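Nellik puts out house rules for robots that open doors

July 5, 2020

If you've spent any time around home robot demos, you know the door is where everybody holds their breath. So I was pretty happy to see Nellik finally publish its practice guide for household robots last night, and even happier that doors get the longest chapter! I read the whole thing on my couch with a bowl of cereal, and I have thoughts.

The guide covers tests run in simulated apartments, before a robot gets anywhere near a real hallway. It's 66 pages, it's free to download, and it replaces the draft that went around in March (the one with the confusing tables, if you remember it).
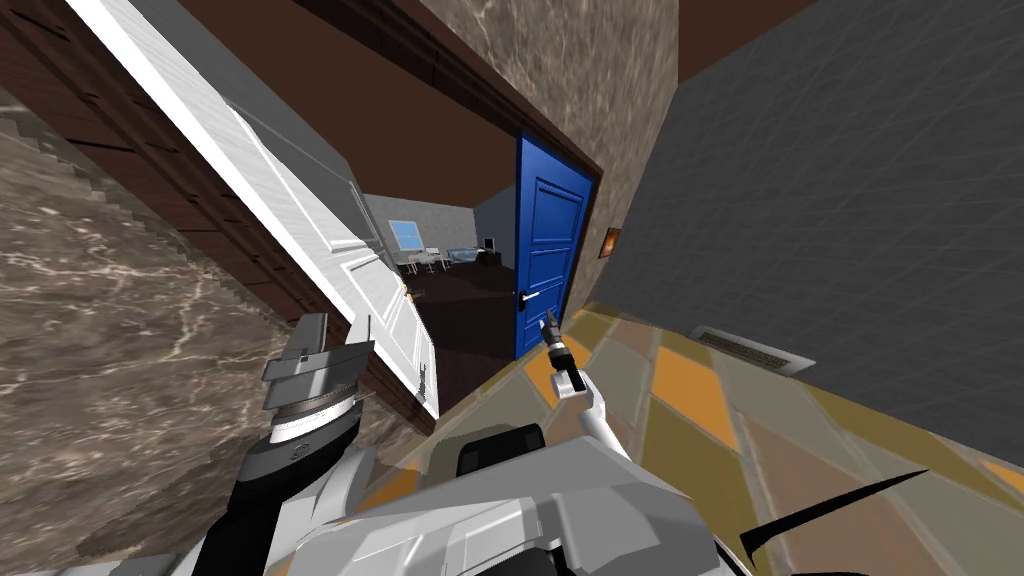 3 min read

The big change is that a robot now has to treat every doorway as a stopping point. It pulls up short of the threshold, checks the swing of the door, checks whether anyone is in the way, and only then does it reach. The March draft let teams skip the stop if the door was already open. I never liked that, and plenty of people who sent in comments didn't either. An open door can still move, and I have the bruised elbow to prove it.

Nellik also wants both arms accounted for the whole time. If one arm is working, the other one needs a planned place to be, written down in the test notes. That sounds fussy until you've watched a spare arm knock into a door panel over and over on a replay.

Then there's the part about holding things. Before a robot carries anything from room to room, the team has to show that the grip stays put through a slow turn and a quick stop. Upright objects get their own short section, and the guide asks for a clear view from near the gripper so a reviewer can look at how the fingers meet the object. I love this one. So many test reports give you a score and one wide shot from across the room, and you're left squinting at it.

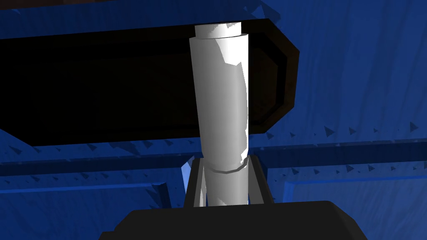

What teams have to log

Every door test needs 50 runs in a row with the same settings, and you can't toss the bad ones. You log the failures, you say what went wrong in plain words, and you keep the replays. Nellik says it got 1317 comments on the draft, and from what I can tell a lot of them were about exactly this. Some smaller teams felt that 50 was too many. The people at Zultent, who make one of the simulators folks use for this kind of thing, had asked for more.

Handles get a full page too. The robot has to close on the handle before it starts to pull or push, and it has to let go fully before it backs off. If the handle slips, the run counts as a failure even when the door ends up where you wanted it. (Ouch, but fair.)

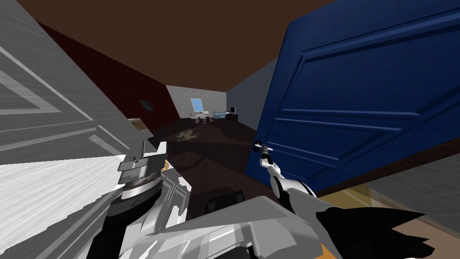
I do have a couple of gripes. The guide says very little about rugs and floor vents and the other stuff underfoot, and those are the things that would worry me in my own place. It also treats lighting as a footnote, when a dark door in a dim hall is a whole different job for a camera. Hapeta raised both points in its public comments, and Nellik's answer is that they'll come up in the next version. No date on that yet.

As for who's signing on, the list on the site had 61 teams when I checked this morning, with Hapeta and Mestela both on it. Mestela says it will post its full door logs, bad runs and all, which I can't wait to dig into. Following the guide is voluntary for now, and teams that sign up are expected to rerun their older tests under the new rules before they quote those results again.

Comments on the new version are open on the Nellik site, and you don't have to be on a team to send one in. Mine is going to be about rugs.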